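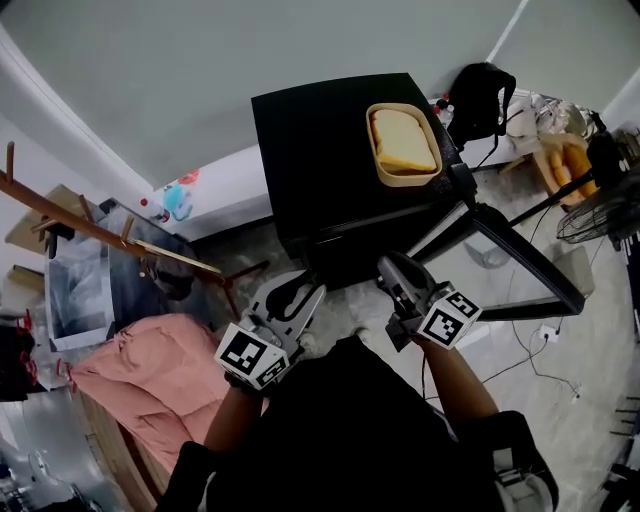
Bread tray in position near the right edge of the black table, one gripper in each hand.

November 9, 2023. Hand-held gripper pair, bread station, Hedgate.

The pair was returned to service this morning after the partial strip-down recorded in the previous entry. Both units had been reassembled by Heino Koppel and left overnight on the bench with the jaws open. They were inspected before use, and the following points were noted.

The left unit was in good order. The jaws opened to the full stop and closed without catching. The marker cube was firm on its base and none of its faces had lifted. The trigger return was a little slow at first and improved after the pivot had been worked by hand for a few minutes. No oil was applied. The Driron instructions permit one drop at the pivot only, and it is the practice of this station to avoid oil on any day when food is to be handled.

The right unit required attention. With the fingertips brought together there was a visible gap at the lower end, and a strip of thin card could be drawn through it without resistance. Mr Koppel confirmed that he had refitted the two finger pads from the tray marked as used, where the pairs are not kept together. The pads were removed, compared and found to be of different wear. A matched pair was fitted from the Nowakowski packet, which is now empty. The gap closed and the card was held along its whole length.

The screws of the right marker cube were then checked with the short driver. Two were loose. They were taken out, cleaned of old thread compound and put back with fresh. The cube was turned by hand afterwards and did not move. It is requested that these screws be added to the weekly sheet, where at present only the jaw screws appear.

The counter on the right unit stood at 3,342 closures before work began. Pads are due for replacement at 2,000 closures according to the sheet, and the last recorded change was at 2,348. The pads were therefore not overdue, and the fault is to be entered as one of assembly and not of wear. The counter has not been reset. Miss Wei prefers a continuous figure, with the reading at each change written beside it, and this has been the rule since April.

Position check. The table was set back on its floor marks and tried at each corner for rocking. One leg was found to be short of the floor by the thickness of a coin and the foot was turned down to meet it. The bread tray was placed near the right-hand edge, in accordance with the layout agreed last week. Hsin-yi Wei held the grippers and brought the right one to the front edge of the table in order to confirm that it could be reached without leaning. She reported that the reach was comfortable but that the left unit felt heavier than before. Both were weighed at midday. There was no difference worth recording, and the matter was left there.

Tracking was started in the Skamano program at the second attempt. At the first, the program found the left cube at once and did not find the right. The faces of the right cube were wiped with a dry cloth, the program was closed and opened again, and both cubes were then found. It cannot be said which of these steps was responsible. Should the fault return, the cloth is to be used first and the program left running, so that the cause may be settled.

Trials with bread began after the midday break. The matched pads held a single slice by the crust without tearing it. Slices taken by the middle were marked by the pads on most attempts, and two were torn. This is a matter of pressure and not of alignment. The closing spring of the right unit was moved to the softer hole, after which the marks were fainter. The left unit was left on the original hole for comparison and is to be changed tomorrow if Miss Wei agrees.

Crumbs were found in the right jaw slide at the end of the session, on the side away from the trigger. They were removed with the dry brush. The wet cloth is not to be used on the slide in any circumstances, as was explained to all staff following the trouble in April. The left slide had fewer crumbs and was brushed in the same way.

Stores. One packet of finger pads to be ordered from Nowakowski, and a second if the budget allows. Thread compound is sufficient. The short driver has a rounded tip and should be replaced. The used pads have been tied in pairs with thread by Mr Koppel, who has also relabelled the tray.

Outstanding for tomorrow: spring of the left unit; repeat of the card test on both, before any bread is set out; entry of the new foot height on the table sheet. Mr Koppel is to carry out the card test and Miss Wei is to sign for it.

Units returned to the bench, jaws open, at ten minutes to five.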